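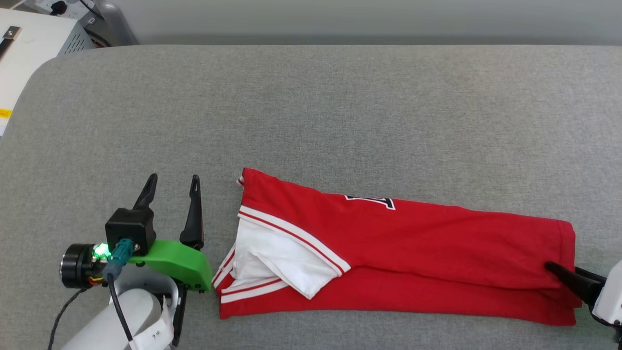
Red jersey, long fold, collar end still to be sorted out.

Posted by Harpreet Leclerc, July

1/ Okay, jersey folding thread, as promised to everyone who asked after the Durncombe summer league handout. I have 13 of these to get through before supper, so bear with me if the posts come slowly.

2/ I fold the long way first. Sleeves in, sides in, until you've got one long narrow strip like the red one up top. My mother did shirts in thirds and I did too for years, but slippery team jerseys just slide apart on me that way.

3/ Look at the collar end, where the white is showing and it's all bunched up in layers. That end always gives me trouble! I put my palm flat on it and push outward, then tuck it under. The other end is nice and square already, so I leave it alone.

4/ Somebody asked about the striped trim (red and white, isn't it pretty?). I try to keep it running straight along an edge if I can. On this one it's gone off on a diagonal, and yes, I'll be opening that bit up again.

5/ Lettering: I used to fold right across it without a thought. Roswitha Steiner, who had the Randley kids' uniforms long before I did, told me to roll any jersey with thick letters if it's going to sit all winter. For a week or two in a bag, folding is fine, and you can see I've folded over the navy letter here.

6/ A padded surface is so much nicer than my kitchen counter for this, by the way. The fabric grips a little and the jersey stays where you put it.

7/ From the long strip, fold in half, then in half again, and stand them up in the bin like file folders. Mine holds 9 if I don't squash them. Put the sizes facing up or you'll be digging around on game day like I was last year, with Emil Ruchti waiting very patiently for a medium.

8/ Lachlan, I see your question about the grass stains, give me until after supper. Short version is cold water and don't put it in the dryer!

Print this thread | E-mail this thread

Contact | © Harpreet Leclerc | Back to top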